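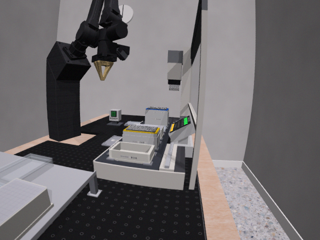

Religion > Monasteries > Christian > Vedinitz Priory

Article Talk Edit History Contributors

Vedinitz Priory

Vedinitz Priory is a small contemplative monastery in the Alness hills, a short drive from the town of Farby. Women's community, Benedictine in outline, though it belongs to no congregation and answers directly to the local bishop. Known mainly for its silent winter, for the guesthouse, and for a long-running dispute over the road.

Name

Taken from the farm that stood on the site. The farm was named for a family, the Vedinitzes, who left before the sisters arrived. Older maps have Vedenitz. The spelling with an i is the one on the deed and the community has kept to it. Locally just "the priory" or "up top."

History

The community started as a house of prayer in Farby itself, over a shop, with a borrowed altar and a shared kitchen. The sisters moved to the farm in 2000. The main house was livable. The barn was not, and for the first winters the offices were sung in the dining room with the table pushed against the wall.

The barn became the chapel. Work went slowly, paid for by gifts and by the sale of the lower pasture, which some of the sisters opposed at the time. The lower pasture later flooded, so the argument was mostly dropped. Blessing of the chapel took place in April, in sleet, with the heating not yet connected.

A second building, the Akbari Wing, holds the library and the guest rooms. It is named for the family that gave the money for it. The family asked for no plaque and there is none, only the name in the guest handbook and on the fire plan.

Daily life

Offices are sung in English, with Latin kept for the Salve Regina at Compline and for a few feasts. Vigils is before dawn and guests are not expected at it – some come anyway. Mornings are for work, afternoons for reading and for whatever the morning did not finish. Main meal at midday, in silence, with a reader. The book is chosen by the prioress and is not always religious; a history of salt was read over one Lent and is still refered to.

Work is the usual mix. Candles, a vegetable garden, mending of vestments for parishes, translation for a small publisher. The bakery was given up when the oven failed. Honey is sold at the gate in late summer if there is any.

The silent winter

From the first Sunday of Advent until Candlemas the priory keeps what it calls the long quiet. No conversation outside the chapter room except for need. Guesthouse closed. Mail is held and handed out at Christmas and Epiphany, and then at the end. Phone answered for an hour after the midday meal.

The custom is younger than many visitors assume. It began by accident – a hard winter, the road shut, much of the community down with flu and without voices. The sisters found they wanted it again the next year. It was written into the house customary later, with an exception for the sick and one for anybody in their first year, who may talk with the novice mistress whenever they like.

Sunday Mass stays open to the public throughout. People from Farby who come up for it are asked to save the chat for the parking area.

Guesthouse

Six rooms, single, plain. Stays run from one night up to a fortnight. No set charge; an envelope is left in the room. Guests may join the offices and the silent meal, help in the garden, or be left alone. Private retreats are not directed unless asked for in advance. Children by arrangement with the guest sister.

Library

Some 900 volumes came from a closed seminary and make up the core. Strong in the Desert Fathers and in Syriac material, weak in anything modern. The catalog was begun by Parisa Mazandarani, a librarian and oblate of the house, whose card system is still in use alongside a spreadsheet that does not fully agree with it. Readers can visit by letter. Nothing is lent.

Road dispute

Access to the priory is by a gravel track that crosses land owned by neighbors. The right of way is not contested, the upkeep is. An agreement signed on November 28, 2024 splits the cost of grading and leaves snow clearing to the priory. The culvert near the bottom is not covered by the agreement and remains under disscussion.

Oblates and friends

Lay oblates meet at the priory in spring and fall. A printed letter goes out to a mailing list of 250 before Advent, with the winter dates, garden news and the names of the dead to be prayed for. No email edition.

See also

Benedictine oblate
Compline
Candlemas
Farby

3 comments | 11 shares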